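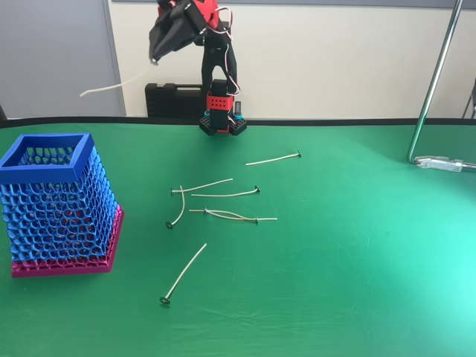
¿Por qué el aviso de cookies vuelve a salir en cada página aunque el visitante ya haya pulsado «Rechazar todo»?

El módulo Karnia guarda la elección en una cookie propia, y en su tienda esa cookie se está creando para el subdominio www en vez de para el dominio principal. Al pasar de www a la tienda, la elección no se encuentra y el aviso se muestra de nuevo.

Estado: resuelto
Producto: Karnia, módulo de consentimiento
Cliente: Tumden
Prioridad: alta

Jueves, 9:40. El cliente informa de que el aviso se repite. Ocurre en Firefox y en Chrome, en ordenador y en móvil. Con «Aceptar todo» no pasa. Adjunta el registro de consentimientos del día anterior: 1.000 entradas, de las cuales 266 son rechazos repetidos desde el mismo identificador de sesión.

10:15. Reproducido en el entorno de pruebas. La aceptación se escribe en el dominio principal y el rechazo en www. Son dos rutas distintas del código y solo la primera lee el campo «Dominio de la cookie».

10:50. Se pregunta al cliente si tiene activa la plantilla Lloyd. Confirma que sí, versión 2, instalada al cambiar el diseño de la tienda. La plantilla sustituye el botón de rechazo por uno propio, y ese botón no pasa por la función de guardado del módulo.

11:30. Solución provisional enviada:
Ajustes > Apariencia > Plantilla, elegir «Estándar».
Ajustes > Almacenamiento, escribir el dominio sin www.
Vaciar la caché del servidor y la de Lutano, si se usa como CDN.

12:05. El cliente aplica los cambios y el aviso sigue saliendo. Faltaba vaciar la caché de Lutano. Una vez vaciada, deja de repetirse.

12:20. El cliente pregunta si las etiquetas de publicidad se cargaron para quienes rechazaron. Revisado el registro de etiquetas: quedaron bloqueadas mientras no había elección guardada. El bloqueo previo no depende de la plantilla. Se le recomienda conservar el registro y consultarlo con su responsable de protección de datos.

16:10. Corrección de la plantilla Lloyd pasada a desarrollo. Tardará casi 10 días. Hasta entonces hay que mantener la plantilla estándar.

16:25. El cliente da su conformidad. Se cierra el tique.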